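Workshop tips: budgeting for a sorting arm

July 2023

Quick notes before you spend anything. We priced arms for the parts bench at Cliscombe, made most of the mistakes already.

Arm price is only the start. Tornari quoted us $3,429 for the small one, no gripper. Gripper, cables, mounting plate - all extra. Ask for one number with everything in it.

Measure the bench first. Ours is 96 inches, sounded like plenty. Two arms plus bins plus elbow room, and its gone. Tape the reach out on the table and swing your own arm through it.
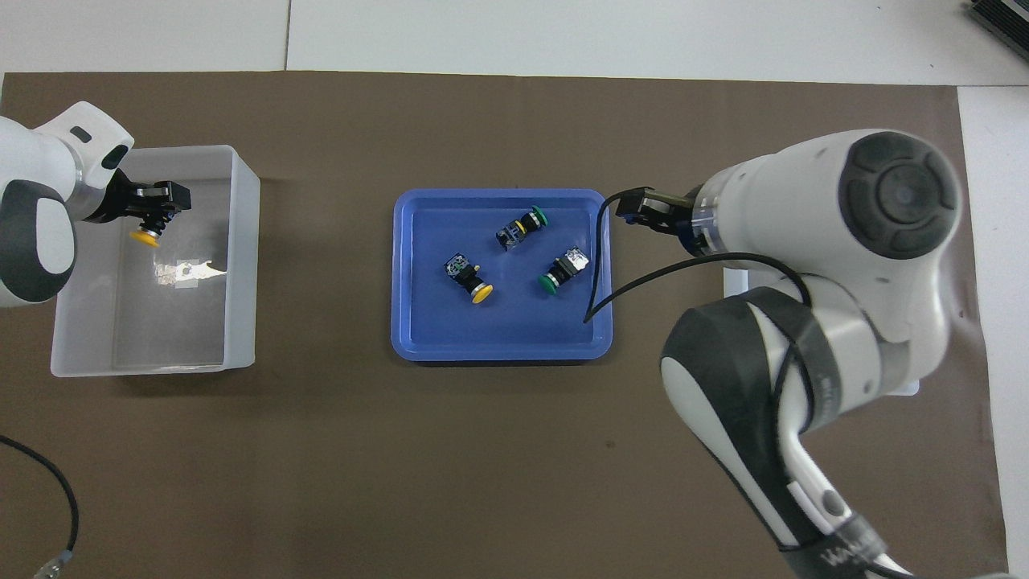
Trays and bins next. Cheap, so people forget them. Get shallow ones with a rim, in a color your parts show up against. Buy spares of the same size, becuase a different height later means teaching every pick over again.

Mat under everything. Small switches skid on a bare top.

Cables - budget for longer than you think, plus clips. Slack for the full swing, not a foot more. Song sells them by the length, Nedurel only in kits. Kits had 2 clips. Not enough.

Spare finger pads. Order with the arm, shipping alone was silly when we did it seperately in February.

Set aside time too. We logged 104 hours before the first full shift, mostly on grip width for odd shaped pieces. Put that in the budget as wages or it'll bite you.

Leasing? Fine for a trial. Read the part on returns first.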